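Projektbericht: Handgeführter Greifer »Kiler«
Eigenbau in Wohnung und Gemeinschaftswerkstatt

3. Teilaufgabe und Erwartung

Im Antrag stand, der Greifer solle »alltägliche Gegenstände sicher fassen«. Diese Formulierung halte ich inzwischen für zu großzügig. Ein Würfel aus dem Drucker ist kein alltäglicher Gegenstand, und mit Würfeln hatten wir bis August fast ausschließlich gearbeitet. Für den zweiten Teil wurden deshalb Essstäbchen gewählt: dünn, lang, am Ende spitz zulaufend. Der Aufbau fand zu Hause auf einer Tagesdecke statt. Eine weiche Unterlage gibt nach, was das Greifen erleichtert, aber auch den Vergleich mit der Werkbank verdirbt.

Die Backen sind mit blauen Polstern belegt. Das Gestell besteht aus geschichteten Platten mit dreieckigen Aussparungen, die laut Entwurf Gewicht sparen sollen. Nachgewogen haben wir das nie. 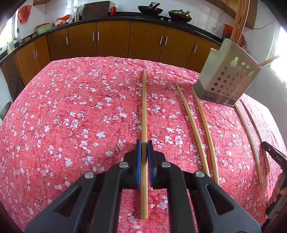

Vorgesehen waren 24 Durchgänge, ausgewertet wurden 20. Die übrigen vier fehlen, weil die Aufzeichnung unvollständig war, und ich möchte sie nicht nachträglich schönrechnen. Der Mensch am Griff gleicht vieles aus, was ein Arm später selbst können müsste. Wer das Stäbchen schief anfährt, korrigiert unbewusst mit dem Handgelenk. Eine gute Quote sagt also zunächst etwas über die Hand.

4. Auswertung

Die Software Hotix hat aus den Durchgängen 2.656 Einzelbilder abgelegt, davon haben wir 900 von Hand durchgesehen. Ob das reicht, bezweifle ich. Die automatische Erkennung »Griff geschlossen« meldet nur die Backenstellung. Bei einem so dünnen Stab liegt diese sehr nah am leeren Griff, der Schwellwert musste zweimal geändert werden.

5. Offene Punkte

Polster einmal ohne Belag gegenprüfen. Harte Unterlage wiederholen. Die Schraubgelenke nach jeder Sitzung auf Spiel kontrollieren und das Ergebnis ins Werkstattbuch eintragen. Den Satz aus dem Antrag würde ich bis dahin streichen.

Stand: 03.01.2021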